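Baskets talk, Brernmont library, evening slot
My notes, 30 min including questions

Say hi, thank Lemlem Hailu for the room. Ask who has a basket at home with dead batteries in it (all hands, I bet!).

Start with the pair, dark brown and orange. Let people look a while before I talk. 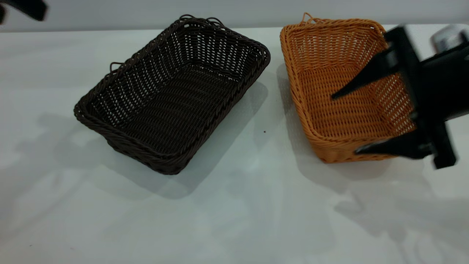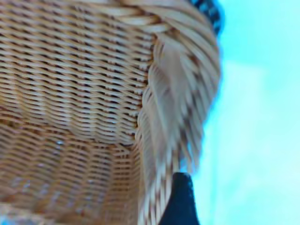
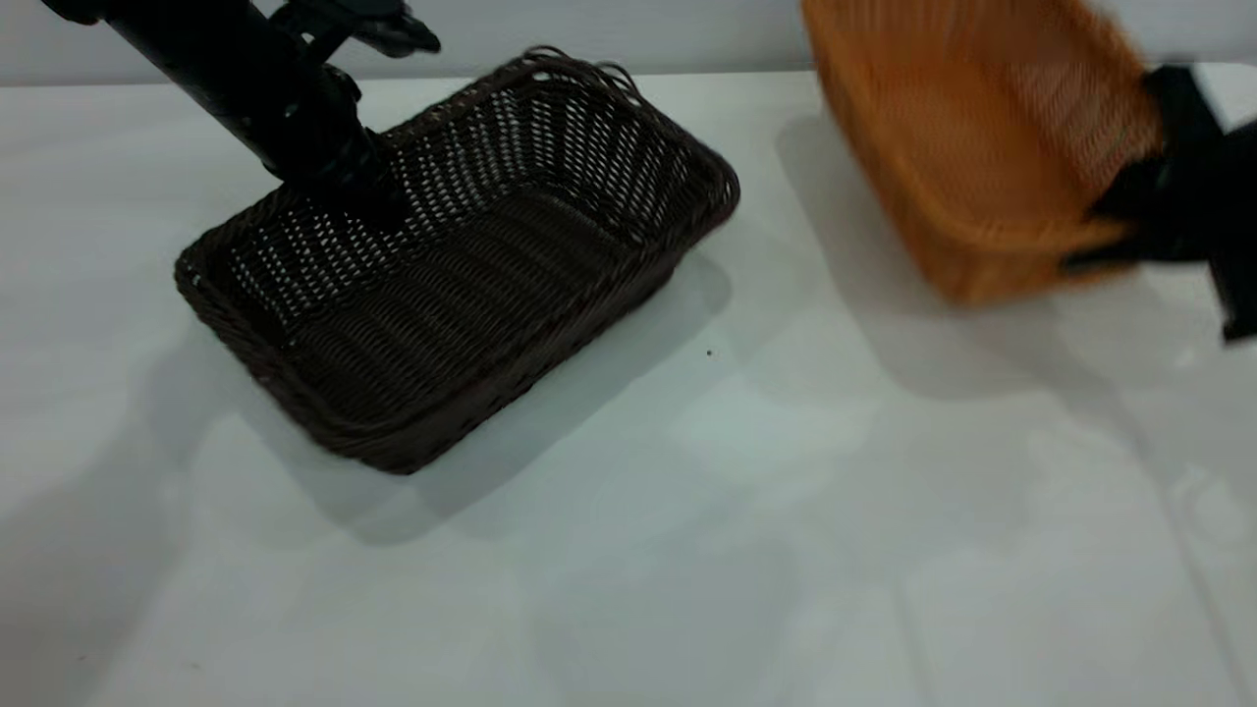
Woven baskets on the white table, and in the middle one a close look at the tan weave.

Okay, so my big thing is the rim. On the dark one it's a thick braid going all the way around, and I always check that first when I'm shopping, before I even look at the price. Then the corners. I love a rounded corner, so much easier to wipe out (tell the pancake syrup story if they're awake).

Next bit, gaps in the weave. Great for onions, terrible for hairpins. I line mine with an old dish towel. Cletus Pennington swears by brown paper and he'll probably heckle me about it, let him!

Color: I go dark by the back door and light in the bathroom. Pure taste, don't argue.

Pass around the 4 samples from home. Ask for them back before the coffee comes out. Questions, then sign-up sheet for the November weaving class.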